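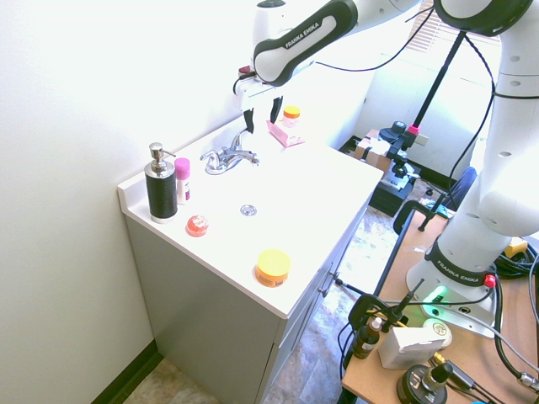
Week 7 handout: Learning from demonstration when the room won't sit still

Welcome back, everyone. Last week we spent a good deal of time on how a policy is trained from recorded demonstrations, and several of you asked afterwards why the results people report from a tidy bench so rarely survive the trip to a real room. It's a very good question and I'd like to give most of this session to it, using the vanity task as our running case (a Franka arm working at a bathroom counter with a faucet, a drain and the usual clutter of bottles and jars).

Why a vanity?

A bathroom counter is a surprisingly rich place to test a method. The faucet is polished chrome, so it reflects whatever is near it, and depth cameras often struggle with surfaces of that kind. The counter is bright white, and in strong daylight the edge between the counter and the wall behind can nearly vanish. Then there are translucent things, such as the small jar with the orange lid, which a depth sensor may see straight through. Please keep those three difficulties in mind when you read the Tevuren paper, as the authors pass over them rather quickly.

There is also the matter of reach. When the fingers hang just above and behind the faucet, the arm has to come in from above, and any sideways movement risks a knock against the spout or one of the two lever handles. A person would lean to one side without thinking. The arm can't, and its planner has to find another way round.

The method in brief

We compare 2 training sets. The first, which I'll call the fixed set, holds 100 demonstrations recorded with every object returned to the same spot each time. The second, the shuffled set, also holds 100, but the bottles and jars are moved between recordings and the blinds are opened or closed as the mood takes us. The policy is the Norico network from week 5, unchanged, and both versions are trained for the same number of steps. Each is then tested on layouts it has never met.

I'm often asked whether we ought simply to record more of everything. You can, and it does help, but a demonstration takes a person's time and patience, and we had around 480 minutes of operator time to spend on the whole study. I would much prefer you to think hard about what varies between recordings before you ask for more of them.

What we found

The fixed policy did very nicely on the layout it was trained on and fell away badly once the objects moved. The shuffled policy was a touch clumsier on the familiar layout - I was a little disappointed by this, I admit - but it held up far better on the new ones. Most of its remaining failures were near the faucet, and we suspect reflections, though we haven't tested that properly yet. The Hirkis group saw a similar pattern on a kitchen counter, so do read their discussion alongside ours.

A word of caution. We have one counter, one arm model and a modest number of test layouts, so please don't write in your reports that shuffling "solves" generalisation. Write what was tested and how.

For next time

Read Vondráček, sections 2 and 3, and skip the appendix unless you enjoy that sort of thing.

Sketch a test layout for the vanity that you think would defeat the shuffled policy, and write a paragraph explaining your choice. Messy sketches are very welcome!

Bring one question about calibration. We'll begin with those, and then move on to how a failed grasp ought to be labelled.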